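Plundmont (software)
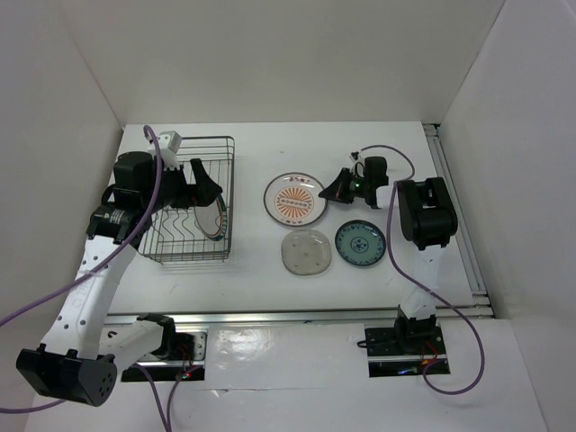 Plundmont is a control and task-planning package for tabletop robots with two arms. It was written by Severyn Mykhailiuk and is maintained by Pramside, a software firm that also publishes the Jonside log viewer. The package reads camera images, decides which arm should act next, and sends joint commands to the motors. It is used mainly for household handling tasks in which several similar objects must be moved one at a time. Dish loading is the task treated at greatest length in its manual, and a typical layout has a wire rack to the left of center, one plate standing in it, and three more lying flat on the white tabletop between the arms, among them a translucent one and a teal-blue one with a floral ring. Plundmont treats each plate as a separate goal and does not require that the plates match in size or color.

History

Mykhailiuk began the project as a set of scripts for replaying recorded arm motions. The scripts had no perception of their own and failed whenever an object was moved from its recorded position. The first version to carry the name Plundmont added a vision module and a simple list of goals. Version 2 replaced the list with a planner and divided the program into separate processes, so that a fault in the vision module would no longer stop the motor loop. Version 3, released in April, introduced the shared workspace model described below and changed the format of the configuration files. Files written for earlier versions must be converted before use.

Architecture

Plundmont consists of a perception process, a planning process and one control process for each arm. The processes exchange messages through shared memory on a single computer. Operation across a network is possible but is not supported by the maintainer.

The perception process takes images from one or more fixed cameras and produces a list of objects. Each entry holds an outline, an estimated position on the table, a height, and a confidence score. Objects that fall below the confidence limit stay in the list but are marked as unavailable, and the planner will not select them until the score improves. The default limit may be changed for each class of object.

The planning process compares the object list with the stated goal and selects the next action. In a dish-loading task the goal names a rack and a set of free slots. The planner prefers the slot farthest from the approaching arm, so that plates already in place do not block later ones. Where only one arm can reach the rack, the other may be assigned to bring plates closer or may be held at a waiting position.

The control processes turn each action into a path for the joints. Paths are checked against the table surface, the enclosure walls and the current position of the other arm. Cables are not modeled. The manual advises users to enter a keep-out zone wherever a cable loop may pass through the working area.

Shared workspace model

Earlier versions divided the table along a fixed center line, and neither arm was allowed to cross it. The rule was safe but prevented many useful motions, including any placement in a rack that stood across the line from the arm holding the plate. Version 3 instead reserves a volume of space for each planned motion. An arm that requests space already reserved must wait or ask the planner for another action. Reservations expire if the motion has not started within a set period, which keeps a stalled arm from holding the space indefinitely.

Perception of plates

Flat dishes present several difficulties for the vision module. A thin plate lying on a surface of similar color offers little contrast except at the rim, and printed designs can be mistaken for separate objects. Plundmont therefore fits an ellipse to the outer edge first and ignores detail inside it. Clear and frosted materials remain a known weakness. The module may report the table beneath such a plate in place of the plate itself, and the manual recommends even lighting and a lower confidence limit for that class. Glare from glossy panels can be masked in the configuration file.

Testing

The source code is distributed with a test suite of 331 cases, 27 of which concern the shared workspace model. Most run in simulation and need no hardware. The remaining cases require two arms and are started by hand by the operator. Results are stored as plain text and can be opened in Jonside, which displays joint positions and planner decisions on a common time scale.

Related software

The path checker in Plundmont is derived from Gebremichael, an older library for single-arm motion. The two projects share a file format for arm geometry, but calibration files are not interchangeable. Gebremichael receives corrections only and is no longer extended with new features.

See also

Motion planning
Object detection
Bimanual manipulation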